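Lekota Acquires Braso to Expand School and Office Supply Range

FOR RELEASE Mon 10 January

Lekota, the school and office supply distributor, today announced that it has completed the acquisition of Braso, a family-owned maker of writing boards and classroom materials founded in 1928. The financial terms of the agreement were not disclosed.

The purchase adds 400 items to the Lekota catalog and gives the company its first manufacturing site. Braso will keep its name and will continue to operate from its existing plant, where all 20 production employees have been offered positions under their current terms.

"Braso has served schools for several generations, and its customers know what to expect from it," said Yolandi Radebe, chief executive of Lekota. "Our first duty is to keep orders moving on time while the two businesses are brought together."

Dalibor Kollár, managing director of Braso, will remain in his post and will report to Covadonga Salcedo, head of operations at Lekota. Ms. Salcedo will oversee the move of Braso customer accounts to the Lekota ordering system, which is scheduled to begin in April. Existing price agreements will be honored until they expire.

Customers do not need to take any action at this time. Account holders will receive written notice before their records are transferred, and orders already placed with Braso will be filled from the plant as usual.

Media inquiries should be directed to Ruan Pillay, Lekota Corporate Communications. Catalog requests may be sent to any Lekota regional office.

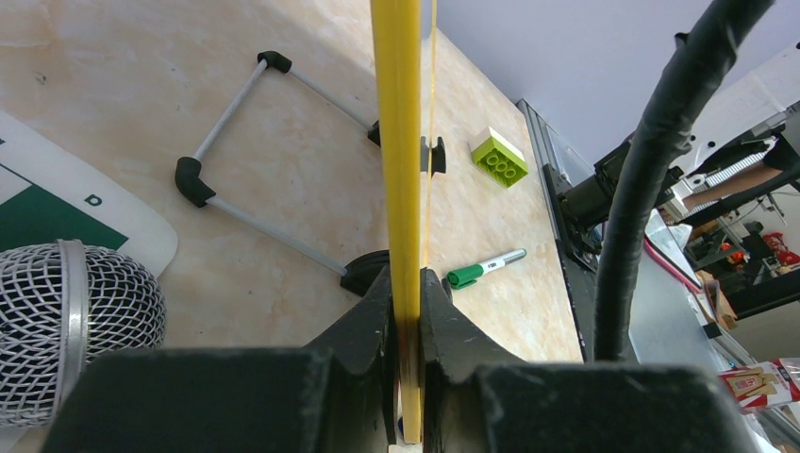
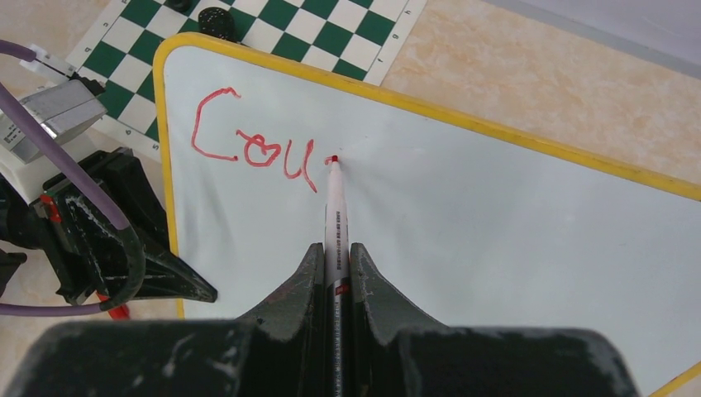

Second image: a yellow-edged dry-erase board with red marker writing.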